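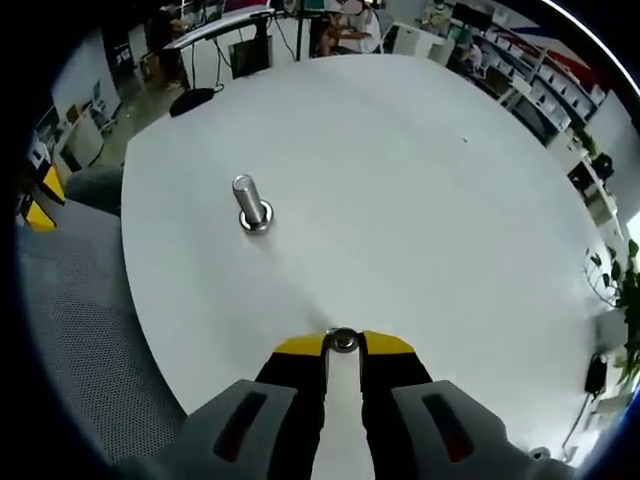

Which way up does the washer go on the bolt?

Flat face down, against the part being clamped, with the rounded edge facing the nut. If both faces look alike, run a fingernail over the rim: the sharper edge belongs on the side away from the work surface.

Section 4. Sorting and trial-fitting the fixings

4.1 Before you start

Carry out this section on a flat, light-coloured table with good light. Small fixings are hard to find on a patterned surface or a carpet. Clear the table before opening the fixings bag. The Flistow shelving base is supplied with one bag for the frame and one for the feet. Do not open both at once. The two bags contain bolts of the same diameter but different length, and a long bolt driven into a foot socket will damage the thread.

You will need:
a soft cloth
a steel rule
the spanner supplied with the base
a shallow tray or saucer

CAUTION: Small parts. Keep washers, nuts and caps away from children under three and from pets.

4.2 Sorting

1. Empty the frame bag into the tray. Do not tip it straight on to the table.
2. Wipe each bolt with the cloth. A thin film of oil is left on the metal at the factory and marks pale table tops.
3. Measure each bolt from the underside of the head to the tip. Put any bolt that does not match the parts list back in the bag.
4. Lay the washers flat in a single layer. Washers stick together when oiled and are easily fitted in pairs by mistake.
5. Check each washer for burrs. Light burrs can be taken off with fine abrasive paper. Replace a washer that is bent or cracked.

Note: Spare washers are packed with every base. Leftover washers at the end of assembly do not mean that a step has been missed, but leftover bolts do. See 4.5.

4.3 Trial fit

A trial fit shows up a wrong thread or an undersized washer before the frame is loaded.

1. Stand the bolt on its head on the table, tip upwards.
2. Lower one washer over the tip, keeping it level. It should drop to the head under its own weight.
3. If the washer catches part of the way down, lift it off, turn it over and try again. Do not force it.
4. Start the nut by hand. It should turn freely for at least 4 full turns.
5. Remove the nut and washer and return them to the tray with the bolt.
6. Repeat for the remaining bolts.

Note: A washer held at an angle will jam on the shaft. Hold it by opposite edges and release both sides together.

CAUTION: Do not use pliers on the shaft. Jaw marks on the thread will strip the nut.

4.4 Fitting to the frame

1. Place the frame on its side on a folded blanket.
2. Push each bolt through from the outer face.
3. Fit one washer, then one nut, on the inner face. Tighten by hand only.
4. When every bolt is in place, stand the frame upright and check that it does not rock.
5. Tighten the nuts with the spanner, working diagonally from corner to corner. Stop when the washer can no longer be turned with a fingertip.
6. Press a cap over each bolt head.

Frames in the Ritstead range that are 300 mm deep have no rear cross-bar. On these, leave out step 6 at the back so that the wall bracket can be fitted later (Section 6).

CAUTION: Do not put any load on the frame until step 5 has been completed.

4.5 If something does not fit

Washer will not pass over the bolt: the washer is from the feet bag. Exchange it.

Nut starts but binds after one turn: the thread is dirty or crossed. Unscrew, wipe and start again by hand.

Bolt turns with the nut: hold the head with a second spanner.

Bolt left over: check the corners behind the lower shelf first, then the wall-side upright.

Part missing: quote part number 327 for the frame bag or 234 for the feet bag when ordering. Single washers are not sold separately.

Bases made before February were packed with plain nuts in place of locking nuts. Check these for tightness after the first month of use.

Continue with Section 5, Fitting the feet.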